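Chapter 4
Containers and the Promise of Order
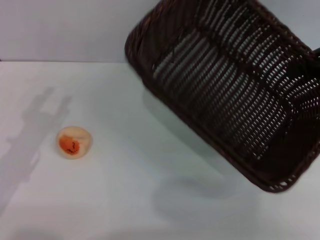 Most advice about household clutter begins with a purchase. Before anything is sorted or thrown out, the reader is told to buy baskets, and to buy them in a matching set. This chapter treats that advice as a claim to be tested. A container holds things. Whether it also makes a home easier to live in is a separate question, and the people who sell containers are poorly placed to answer it. Take a dark brown wicker basket, open at the top, with a braided rim and sides full of narrow gaps. Tilt it above a white table and light comes through the weave, yet the far corner inside stays nearly black. A small item in that corner could sit for a year. The catalogs call a basket like this "airy," and perhaps it is, but airy and easy to search are two different things.

The best-known defense of the basket comes from the Umholm household survey, which asked 2,495 adults how satisfied they were with their storage. Owners of woven containers scored higher than owners of plastic bins. The result has been repeated in magazines, on store displays, and in at least one earlier edition of this book. We now think it was repeated too easily. Satisfaction was measured by a single question, asked in June, and the survey did not record what was in the containers or how often anyone took it out again. A person may be quite satisfied with a basket that has not been emptied since it was bought.

The Troltden study tried to do better. Its authors visited 58 homes and asked residents to find a named object, such as a spare key or a roll of tape, while an observer kept time. Open shelves did well. Deep containers of every kind did poorly, and the material seemed to matter very little. There are problems here too – the homes were all apartments in one building complex, and the residents knew they were being timed – but the study at least measured something a person might care about.

Where does that leave the basket? Section 4.1 looks at shape and depth, and at why a squared corner collects what a rounded one lets slide. Section 4.2 takes up the weave itself, including dust, snagged fabric, and the common belief that wicker keeps linens fresh, for which we have found only weak support. Section 4.3 turns to the Abeysekara method, in which every container is tipped out onto a clear table on a fixed schedule and refilled by hand. Its followers make large claims for it. In the one trial we consider usable, 17 households kept up the schedule to the end, out of a much larger group that began it.

Section 4.4 is on cost, and draws on the Sturemholm price records. Students who own several baskets may want to read that section first, then go and look at what is in them.

Terms to know: container depth, retrieval time, open weave, tip-out schedule, self-reported satisfaction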